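The second shift at Skerilley starts at two in the afternoon, and until last winter it started with a walk. Each sorter collected a trolley of mixed household returns from the dock, pushed it the length of the building and emptied it on to a bench. Petrică Pîrvu reckons he covered more ground in those days than he does now, and he does not miss it.

Skerilley handles goods that come back: unwanted gifts, the contents of rented flats, end-of-line stock from shops that would sooner pay a fee than keep it. A good part of the volume is what the staff call soft mixed, meaning toys, clothing, cushions and whatever has been packed in with them. Hard goods in cartons were automated years ago. A carton has six flat faces and a label, and a suction head can lift it all day. Soft mixed went on being done by hand, on two shifts, at a rate that hardly changed in a decade.

The Dinu line was switched on in December. It consists of a conveyor loop, four sorting cells and a control room, and it was supplied by Fuvetti, which also trains the software. Each cell uses paired grippers with padded fingertips. The fingers close under limited force and stop when the load on the drive rises past a set value, so that a stuffed toy is held about as firmly as a boxed one. The software that decides where to close them is called Tradotura, and it is the part of the system that takes up most of the staff's time.

Tradotura learns from people. Before a cell can be given a new class of goods, sorters work through it themselves with hand-held versions of the grippers, one in each hand, with a camera on the tool recording every reach. The first class needed 1,748 recorded picks before Fuvetti would release it to the line. Later ones have needed fewer, and the current target is 600.

This has produced a job that did not exist before. Of the 76 people on the sorting floor, 17 now spend at least part of the week recording. They work in furnished bays, with sofas, tables and storage boxes, on the grounds that goods collected from homes are rarely found in a tidy row. The bays are untidied between runs according to a printed sheet. Pîrvu was among the first to move across and now checks other people's recordings on top of making his own.

He describes the work as slower than sorting and harder to do well. A hand can feel its way past a strap or a fold of cloth; a gripper has two fingers and gives back very little. Newcomers tend to snatch, which teaches the software to snatch. They also tend to use only the stronger hand, and those recordings are rejected. A good pick has a steady approach, a pause before closing and a straight lift.

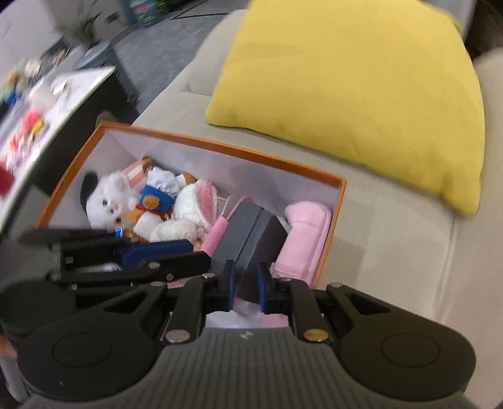
Rigid objects lodged among soft ones remain the hardest class. The fingers need a clear gap on both sides, and plush toys fill gaps. The usual method is to hold the soft goods back with one gripper and go in with the other, but the two tools then compete for the same space, and the angle of the wrist matters more than the strength of the grip. Pîrvu asks his recorders to fix on the narrowest part of the object first and to bring the second hand in late.

Pay has been the main point of friction. Recording was first graded the same as sorting, with the hourly pick bonus removed because picks were no longer the measure. Several people lost money by moving and two went back. A flat supplement was agreed in the spring, and accepted recordings are now counted weekly, with the figures put up on Thursday.

The benches have not gone. Anything the cells refuse is sent back to them, and the refusals are the awkward items: torn packaging, tangled cords, bags inside bags. Sorters who stayed on the benches say their day has become more difficult item for item, while the target sheet still assumes the old mixture. Management has said it will review the sheet once the fourth cell is running both shifts.

Pîrvu's own complaint is about his wrists. The tools are heavier at the front than he would like, and he has asked Fuvetti for a counterweight. A trial pair is due on the floor next month, to be used in the second bay only.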